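Local News | Business

Corneck to drop storage deposit for small food sellers in December
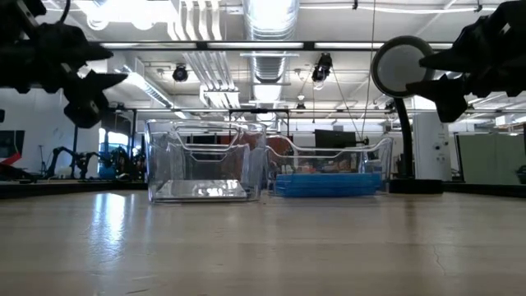

Kelly Bellamy would have liked the change to come a year sooner. She said the deposit kept her from taking a second shelf last winter, and that she turned down two orders as a result.

The Corneck shared kitchen and storage building on Mill Road will stop charging its $300 deposit to tenants who rent 10 shelves or fewer, the building's managers said in a notice sent to renters this month. The change takes effect in December and covers both new and current tenants. People who have already paid will get the money back as a credit on their rent, spread over two months.

Corneck has 93 tenants, most of them bakers, caterers and sellers who work the weekend markets. Larger renters, including the sauce maker Gostico, will keep paying the deposit under their present leases.

Yvonne Catterall, the building manager, said the deposit was set when the building opened and was meant to cover damage to shelving and cold rooms. Claims for damage have been low, she said, and the money was mostly sitting in an account.

"We were asking people to hand over $300 before they had sold a single jar," Catterall said.

Monthly shelf rents will stay the same through the spring. The notice also says tenants must label everything they keep in the dry store with a business name and phone number. Unlabeled goods will be moved to the front office and held for 10 days.

Bellamy said she would rather have the refund as a check, as she plans to leave for a larger space at the Nasrallah building when her lease runs out. Catterall said tenants who are leaving can ask for a check at the office, which opens at 8 a.m.

Forms for the credit will be handed out with the next rent bill.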